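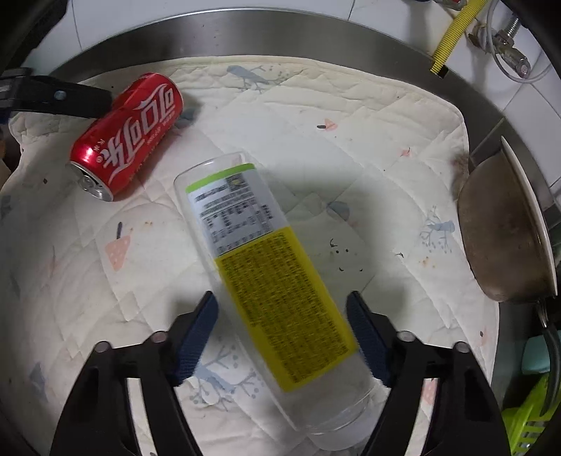

The Drarka Institute for Household Studies invites residents of Stendach and the neighbouring parishes to take part in a study of the packaging that passes through ordinary homes. The study concerns what people keep, what they throw away and how long they take to decide between the two. Participants record each item in a diary under simple headings: material, shape, label and what became of it. A long, clear plastic container with a yellow label, for instance, would be entered as "plastic, clear, long, labelled yellow", and the quilted mat beneath it would be left out, as furnishings and table linen are outside the scope of the work.

Institute > Taking Part > Open Calls > Packaging in the Home

Print this page | E-mail this page

Packaging in the Home: Call for Participants

The Institute is seeking 100 households. Applications are welcome from people living alone, couples, families with children, shared houses and households in which a relative is cared for. No previous experience of research is required, and no particular habits with regard to recycling are expected. Households which recycle little or nothing are especially encouraged to apply, having been under-represented in our earlier work.

What taking part involves

Each household will name one adult as its main contact. The main contact will be asked to keep a packaging diary during two recording periods, the first beginning in October and the second in the following spring. Entries may be made on paper or online. Most people will find that the diary can be completed in a few minutes after the evening meal, although a large shopping trip will naturally take longer to write up.

A researcher will visit the home once in each recording period. Visits are arranged at a time convenient to the household and may take place in the early evening, but not after 8 pm. During the visit the researcher will go through the diary with the main contact and ask to see where packaging is stored before it is disposed of or used again. Cupboards, drawers and bedrooms will not be opened by the researcher.

Other members of the household may contribute entries if they wish. Children may do so with the consent of a parent or guardian.

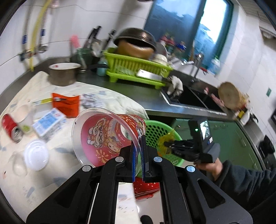
Packaging is understood for the purposes of this study as anything in which goods were carried, wrapped, protected or served. Entries should be made for items brought home from shops, markets, cafés and takeaways, and for items delivered by post. Where an item is made of more than one material, each part should be entered on its own line and the lines joined with a bracket. A clear plastic cup with a printed paper sleeve inside it, red and decorated with cartoon figures, therefore takes two lines, one for plastic and one for paper. Please note any decoration in a few words; "lion-dance face, flowers" is quite sufficient. Kitchen equipment, such as a red plastic colander, is not packaging and should not be entered, even where it is used to hold or drain items awaiting disposal.

Entries will be compared with the Dremov List, the Institute's own catalogue of some 1000 types of household packaging. Participants will not be expected to consult the List themselves.

Who may apply

The main contact must be aged 18 or over, must live at the address for the whole of both recording periods and must be able to keep the diary in English or German. Employees of the Institute and members of their households are not eligible. Persons employed in waste collection may apply but should mention this on the form.

Payment and expenses

A payment will be made to each household at the close of each recording period, on receipt of the diary. Incomplete diaries will be accepted. Households which withdraw during a period will receive a share of the payment in proportion to the time completed. Postage is met by the Institute.

Use of information

Diaries will be stored under a code and kept apart from names and addresses. Photographs of packaging will be taken only with the agreement of the main contact. Participants may withdraw at any time without giving a reason.

How to apply

Application forms may be collected from the reception desk at Fuchs House, Stendach, or requested by telephone. Questions about the study should be put to Ritu Dhillon, Research Officer. Questions about payments should be addressed to Ambros Aebischer in the Finance Office. The study is directed by Dr Svenja Fankhauser.

Applicants will be informed of the outcome in writing. Those not selected may ask to be placed on a reserve list for the second recording period.

About us | Research | Taking Part | Library | Vacancies | Contact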